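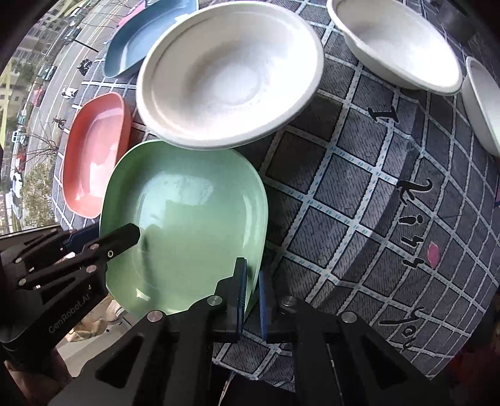
*Both grippers at the green dish, bowls behind.*

Minutes of the Good Practice Meeting, Brernbridge, 25th October

Present: Noreen Heffernan (chair), Ruairí Ó Conaill, Bernardo Falcão, Philomena Cullinane (minutes). Apologies from Muammer Dursun, who sends his best to all and will read these with his usual care.

1. **Rule 4, holding a dish by its rim.** Noreen thanked everyone for such thoughtful comments on the draft, which ran on rather longer than she had dared hope. After a good deal of friendly back and forth it was agreed that the rule should read: "One finger inside the rim, one outside, and the pads facing each other before closing." Bernardo asked for the words "before closing" to be in bold, and he shall have them.

2. **Two grippers on one dish.** Ruairí feels – and most of us came round to him – that the person holding the second gripper should wait for a spoken "ready" before closing. Philomena wondered whether a nod might do, but people are looking down at the table, bless them, so spoken it is. Agreed for Turno and Skinstead alike.
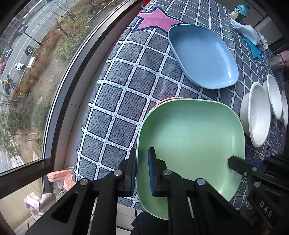
3. **Stacked plates.** The May wording left it unclear whether a stack may be lifted together. Agreed that the top plate is always taken first, on its own, and that anyone unsure should stop and ask. Bernardo to redraft.

4. **Practice lifts.** New starters will do 20 lifts with a colleague beside them before working alone. Ruairí had suggested 100, and was very gracious about losing.

5. **Log sheets.** Sheet 378 has turned up in the Daly folder, to general relief. Sheet 706 is still missing, so please do look in your bags. Noreen will ring Muammer about it.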